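Kaverness Kitchen Corner: The Gallery

3 May 2022
Words by Covadonga Requena

I've wanted to put this page up for ages! Regular readers know that the Kaverness corner is our little practice kitchen, the place where we try out ways of keeping everyday things within reach before any of it goes home with us. No big appliances, no matching canisters, just plates and mugs and food and a few pieces of plain wood to hold them. I love it more than my real kitchen, and my real kitchen has a window over the sink.

The gallery is small this time. I've written more under the pictures than I meant to, because people keep sending in the same questions and I might as well answer them where they can be found.

Plates on their feet

I grew up with plates in a stack. You wanted the one at the bottom, you lifted the whole pile, something chipped. My mother kept a cracked soup plate for years out of pure stubbornness and it was always, always on top. So the first time I put plates upright in a wooden rack and left them there as storage (and not only for drying) I felt like I'd been let in on something. You take one by the rim and the others stay put. Putting it back is just as easy.

The rack we like has light wood slats and a slanted base. I had a wire one before that, and it was fine, but it rang like a bell every time a plate went in. Wood is so much quieter! Early mornings are a different thing altogether now.

Color is the other pleasure. I know plenty of people want white dishes and nothing else, and white is lovely, but a gray plate beside a light blue one beside a yellow one makes me happy before I've even had breakfast.

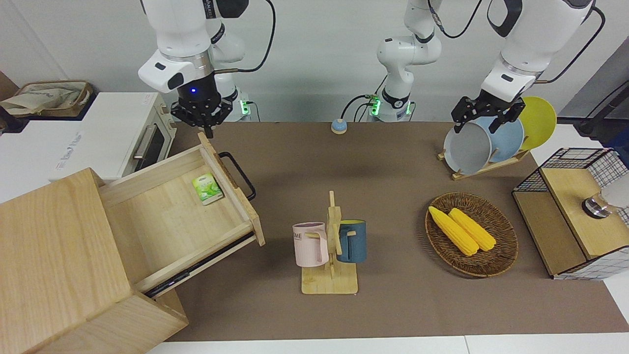

Purificación Vallejo wrote in to say that she did the same with her plates last August and gave up within a week. Her rack had gaps made for thin plates, hers are thick stoneware, and every one of them sat crooked. She has gone back to a stack with a paper napkin between each plate, and she'd like it known that stacks aren't a crime.

They aren't! And she's right about the gaps. Take a plate with you when you go to buy a rack, or at least measure the rim. I bought my first one on looks alone and ended up using it for pan lids (it was very good at pan lids).

A word on the drawer too, while we're at this end of the kitchen. Pale wood, black bar handle, plain as can be, and it's where the tea goes. One box of tea in a drawer may look like a waste of a drawer, but I've had a tea shelf, and a tea shelf fills up. I once counted 43 boxes and tins at my sister's house when Esperanza asked me to help her pack for a move, and most of them had a couple of bags left in the bottom. Now she has a tea drawer as well. When it's full, she drinks tea until it isn't.

If you're fitting one yourself, get a slide that lets the drawer come a long way out. A short slide means the back of the drawer is where old sachets go to live. Costel Filip put ours in and he was fussy about it to the point of taking the whole thing out again for the sake of a slight rub on one side. I teased him at the time. I've stopped, since it runs beautifully.

The toaster oven sits close to the drawer, on the white counter. I'd never had one before and I'm a complete convert. It gets two slices of bread with cheese on top exactly right, and it does a small tray of peppers without heating up the whole house.

Mugs on a tree

Mug trees had a bad name for a while, and I think it's because the old ones were so big. You'd get a great spiky thing with a mug on every arm, and pulling off one made the others swing into each other. A simple post with short pegs and only a mug or two on it is a different animal. It takes up no more room than a saucer, and the handles face you when you want them to.

I turn ours now and then so a different mug comes to hand first. Silly, but it works on me every time. The pink one is for coffee and the dark teal one is for whatever comes after coffee, and both are a different color on the inside, a little surprise when you get to the bottom of the cup. I do recommend a contrasting inside. Tea looks completely different against yellow than it does against something dark.

Check the base before you buy. A flat, heavy base matters a lot more than a pretty post – I've had a light one go over with one mug on it, and I'd only brushed past with my sleeve. Check the pegs too. If they don't tilt up a touch, the handle creeps toward the end each time somebody bumps the table.

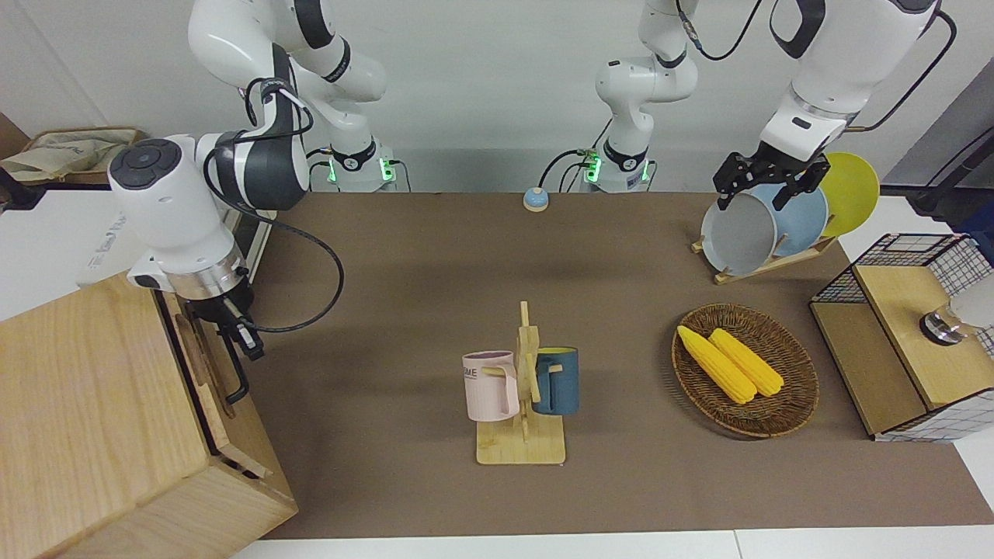
Corn in a basket

Some food doesn't need to be behind a door. Corn is the best example I know, with that yellow! Set a couple of cobs side by side in a brown woven basket and the table looks as if somebody is about to cook, even if the plan is sandwiches.

We've tried all sorts in the basket over the months. Lemons are good, onions are good but shed their skins everywhere, and tomatoes looked wonderful until one at the bottom went soft. I'd stay with things you can lift out in one hand. It also helps if the basket is shallow, so that you see everything in it and nothing gets forgotten under something else.

For cleaning, I turn the basket upside down and tap it over the sink, then go along the weave with a dry brush. An old soft toothbrush gets into the rim. Please don't soak it! Esperanza left one in a basin overnight and it dried into the shape of a hat.

The basket moves around more than anything else we have. Some days it's beside the mugs and some days it has a side of the table to itself, with the plates down at the near corner and the mug tree at the back. I like that second arrangement best for cooking days. Everything useful goes to the outside and the middle stays open for a cutting board, a bowl, and my elbows.

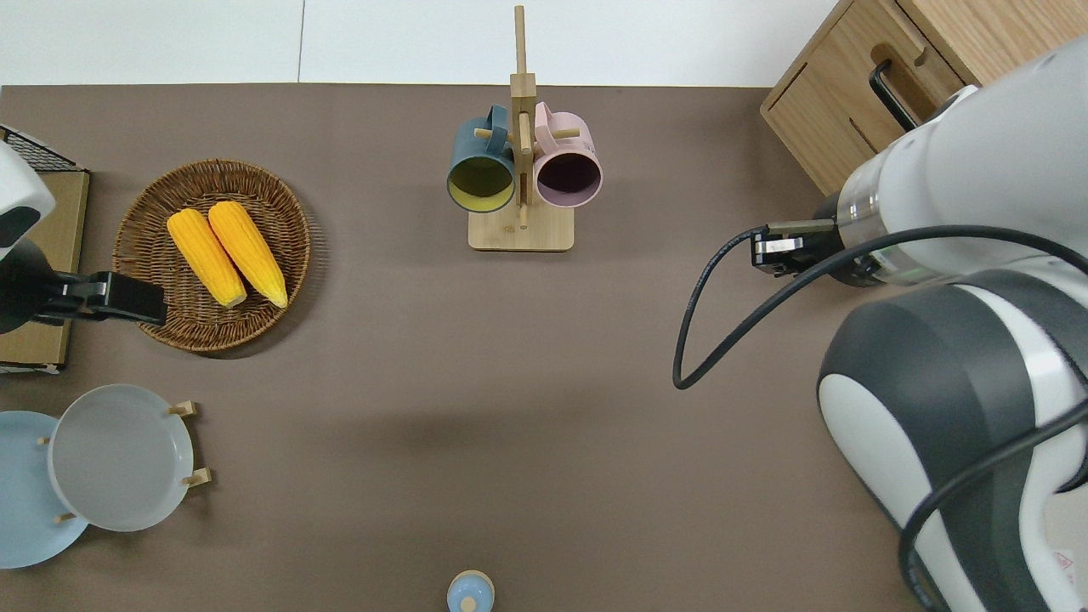 That open middle took me years to learn, by the way. I used to put the fruit bowl dead center because that's where fruit bowls go, and then I'd move it to chop, move it to roll out dough, move it to open the mail. Once I started keeping things to the edges I stopped shuffling them about. Try it for a week on whatever surface you use most. You may find you need less counter than you thought.

It suits a small table even better than a large one. Leire Palacios has a fold-down shelf in her kitchen, very narrow, and she keeps her mugs at the wall end and a basket by the hinge, and still has space to knead a small loaf. I've eaten the loaf. It's excellent.

Brown turned out to be a good choice for the surface. Pale wood stands out nicely against it, the plates look brighter, and crumbs show up well enough that I do sweep them away instead of pretending.

If you have a corner of your own, send me a picture and a few lines about what you keep in it. I'm especially keen to hear from anyone with thick stoneware who has found a rack that fits, and I'll pass the answer straight on to Purificación.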